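Moving the shop, one carload at a time

I met the owner of Hekevside on a Saturday morning, and she was already on her second coffee and talking before I'd found my pen. She sells secondhand cookbooks – 435 of them at last count – and in August she moved the whole lot from Wedura to Koluvside in a hatchback. "It took 29 trips," she told me. "My back still brings it up!"
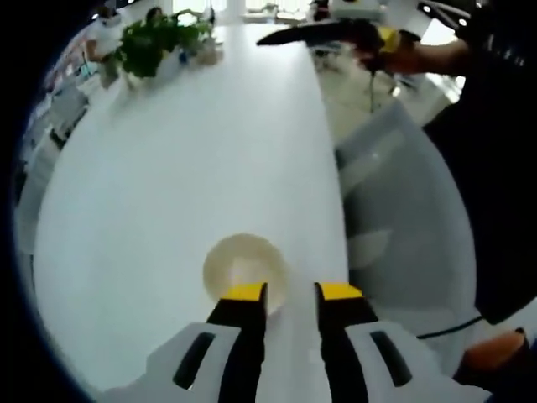
Her sister thought she was crazy to leave Wedura at all, with the regulars so used to the old place (and the parking so good). She laughed when I asked about that. "She was right about the parking."

So what sells? Bread, mostly, and anything with somebody's notes in the margins. "People want the stains," she said. I get it – I went home with a soup book that has gravy on page 323.

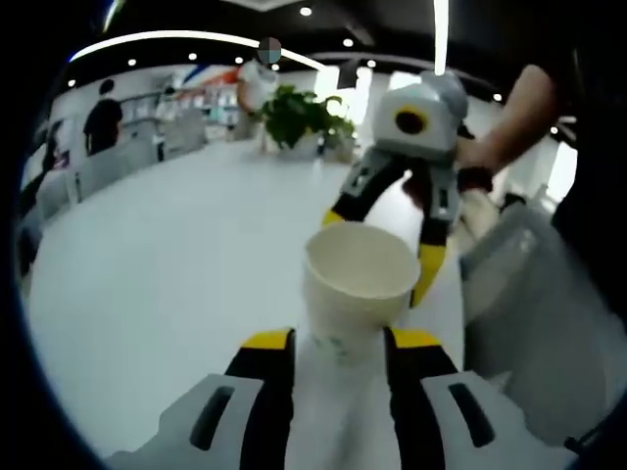
What's next

A pie swap, if she can find a free evening. She's also hoping to buy a few boxes from Tijani before they go to auction.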